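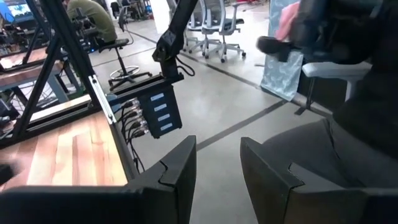
I have been meaning to write this up since March, and every time I sat down to do it I went back to fiddling with the arm instead, so you can guess how the project is going. (Pretty well! But slowly.)

For anyone new, I've been building a robot arm with a small camera at the wrist, in the shared workshop over in Havville, mostly in the evenings after dinner. I call it Prudano, after the village my grandmother grew up in, and by now everybody at the workshop calls it that too, which makes me happier than it probably should.

The last few weeks have been almost entirely about cables. I know, I know, thrilling stuff. But every time the elbow swung out wide, the camera would drop off for a second and come back, and I spent an embarrassing number of nights blaming my own code for it. I rewrote the part that reads the camera 2 separate times. Then Parisa Nouri, who has the bench across from mine and far more patience than I do, wiggled a plug while the arm was sitting perfectly still, and there went the picture. A tired connector, after all that.

So I bought a new cable, a longer one, and gave it more slack at the elbow. I ran the arm through the same reach 208 times that night with a cup of tea going cold next to me, and the camera stayed on for every single one. I may have cheered out loud.

Picking things up is still hit or miss. It got 81 wooden blocks into the bin before it fumbled one, and then it fumbled the next three in a row, I suspect because I had bumped the table going past. I'd like to try thin rubber on the fingertips next, and I have 30 more blocks to sand before then, so if you have a favorite way of sanding small things without losing your fingerprints, please leave me a comment!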